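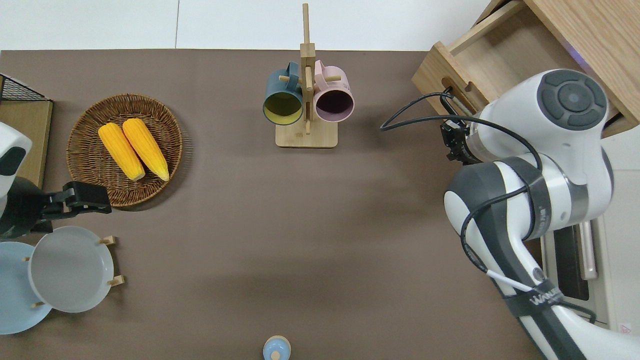

Konrad Gruber wants to talk about mugs first. I had a list of questions, most of them about drawers, and we got to those eventually. But mugs first.

"People stack them," he says. "Two high, three high, in a cupboard, handles all pointing in different directions. Then they want the one on the bottom. Every morning! Hang them up. Problem gone."

Gruber has been setting up small kitchens in Cistberg for 8 years, mostly for people renting one or two rooms with a counter that was clearly an afterthought. He also writes the Plellilik letter, which goes out on Thursday and has 3,532 readers at last check. Short thing, one page, usually one complaint and one fix. We met in April over the layout he's been calling Furo. One table, everything you'd use for a simple breakfast or a late supper, nothing else.

So, the mug tree. Plain wood, square sort of base, a post, pegs. A dark teal mug on one side and a pale pink one on the other. The teal one is yellow-green inside. He likes that a lot.

"You look down into it and there's this color. If it's upside down in a cupboard you never get that. I pick mugs by the inside now, my sister thinks I'm nuts."

Don't the open mugs collect dust? "If you use them, no. If they get dusty you own too many mugs."

Plates get the same treatment. A low rack with wooden pegs, a light gray plate and a pale blue one standing up in it. He's firm about plates standing. Flat stacks are fine for a restuarant, he says, where somebody is always taking from the top. At home you have the plate you like and the plate you don't, and the one you like is underneath.

"Also they chip less. I can't prove it. My feeling is they chip less."

Then we got to the drawer, finally. He had it made up at the Hollenstein workshop, paid 85 for the box and the slide, thinks that was a favor and doesn't expect to get the price again. Light wood, grain showing on the top and down the side. One drawer, a slot in the front to pull it by, no knob.

"Knobs catch your sleeve. Or your pocket, depending how tall you are. A slot, you put your fingers in, done."
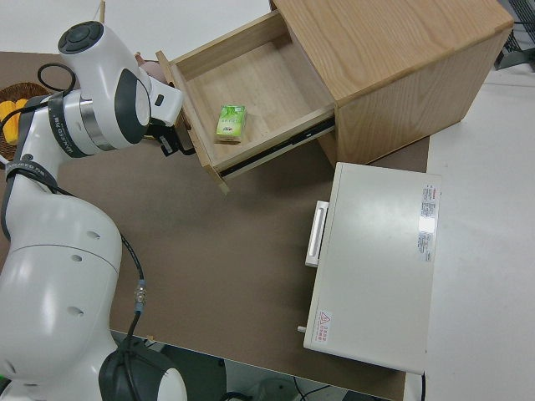 "And don't fill it," he goes on. "That's the whole fight I have with people. They get a drawer and by the weekend it's batteries, string, menus, a key for a bike they sold. I tell them one thing goes in. Live with one thing for a week. Then maybe a second."

His one thing is a little green and white carton, standing up near the front. Standing up matters, apparently. Lay it down and it slides to the back when you shut the drawer, and then you're reaching in up to the elbow. He admits a divider would fix this. He doesn't like dividers.

I asked about the slide, the metal showing at the side when the drawer is out. Some people would want that hidden?

"Some people, sure. I like to see it. You see it, you see when there's crumbs in it. You wipe it. Hidden ones, you find out when it sticks." He did have wooden runners on an earlier version. Sticky in summer, he says, and he got tired of rubbing candle wax on them.

The order of things on the table took longer than anything, by his account. Mug tree toward the back, because it's tall and you'll knock it with your arm if it's in front. Plates low and to the left. Oven over on the right with the drawer unit, so bread and whatever goes with the bread are on the same side. He moved the basket four times.

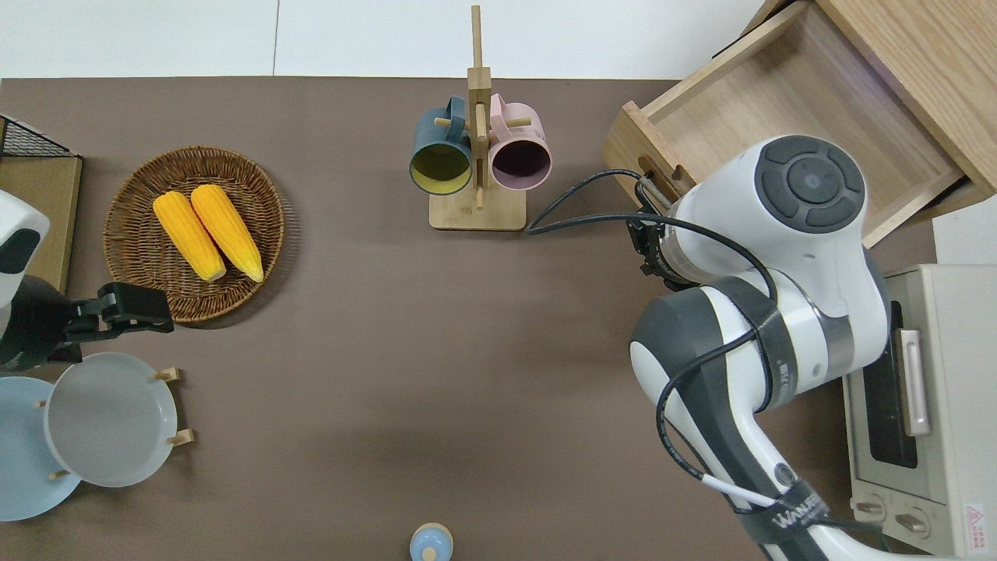 "The basket I go back and forth on," he says. It's a round woven one, brown, with two ears of corn in it. He'd had onions in before that and didn't like the skins getting everywhere. Corn looks good, he says, that yellow wakes the whole table up, and a basket should hold something you'd notice if it was gone.

There's a black wire rack too, up on a wooden piece at the far left. Undecided. He says it might hold cups or it might go back to his own kitchen, where there's a gap it used to fill.

The toaster oven is white, two knobs, glass door. I asked if he wanted something fancier and got a look.

"Two knobs. One is how hot, one is how long. What's the third one for? I put it at 200 and I make toast or I heat up a roll. My brother-in-law has one with a screen, he calls me to ask how to turn it off."

He does have rules about where it goes. Nothing piled on top. Door facing you, with room to drop it open and set a plate down in front. He's seen people shove these in a corner facing sideways and then they wonder why they burn their wrist.

What would he change? Long pause here. The mug tree maybe, he'd like a heavier base. Another drawer, no, definitly not. A hook for a towel, somewhere, he keeps wiping his hands on his pants.

And the next letter? "Lids," he says. "I have a lot to say on lids."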